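## 3. Folding and hanging your Lerholm towels

You have bought a towel and we have written you a manual for it. Bear with us. Most of the letters that reach Sengar are about creases, and the rest are about fluff.

**Before you start**

1. Clear a flat surface. A table will do, a bed will not, however tempting.
2. Wipe it down. Royal blue shows every crumb you own.
3. Lay the towel out and find the hem, so you know which way is up. If you can't decide, neither can the towel.
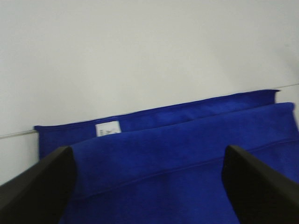 *Reading time: 2 minutes (folding time: 3, with sighing)*

**Folding**

4. Bring one short end over to meet the other. Stop just shy of it, so the hemmed edge behind stays in view.
5. Square the back corners first. The front ones usually follow.
6. Smooth from the middle outwards with a flat hand.

> **Note:** Two layers are enough for a shelf. Four will fit a Tritetti drawer, provided you never wish to close it.

**Hanging**

7. Hold the towel by its top edge and let it drop. Give it one shake. More than one is theatre.
8. Check the stitched hem along the side. It should run straight down, without puckering.
9. Uncurl any corner that has rolled itself up, and pick off lint by hand.

> **Caution:** Do not wash with anything white and fluffy for the first 3 washes. Do not use fabric softener at all. The towel is soft already and will stop drying things out of spite.

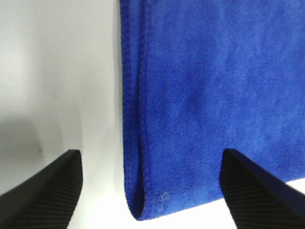
Hoi-yan Chang writes that step 9 is a waste of an evening, and that a corner which has curled once will curl again by Monday unless it is pressed under a heavy book for 20 minutes. We tried it at Hukley with a road atlas. She may have a point.

10. If the corner still curls, see section 11, *Ironing, and Whether To*.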